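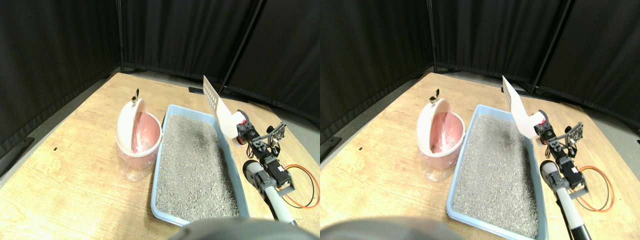

The Paketti litter bin is for people who have carried one small, terrible bag through the house too many times. It stands beside the tray and takes whatever the scoop brings up, and then you shut the lid on the matter. The body is translucent pink, the domed lid is white and swings right over to one side, and a clear liner sits inside. Park it hard by the tray, as it is next to the light blue one, and the journey from granules to bin is short enough for even a careless scooper. The little brass-coloured knob on top is the only part with social ambitions.

Size and care
Height 37 cm. Weight 700 g empty. Wipe with a damp cloth. Not for the dishwasher, and we are sorry that somebody asked.

Liners
Sold in rolls of 50. Fold the top edge over the rim before closing the lid, or it will slide down at the worst moment.

Colours
Pink, or Elden grey from April. The cat has no view on either.

Sold separately
Tray, perforated scoop and Trornmont grey litter. The scoop is white and will not stay that way.

Delivery
Sent from our Cisneros warehouse. Order before noon for same-day dispatch.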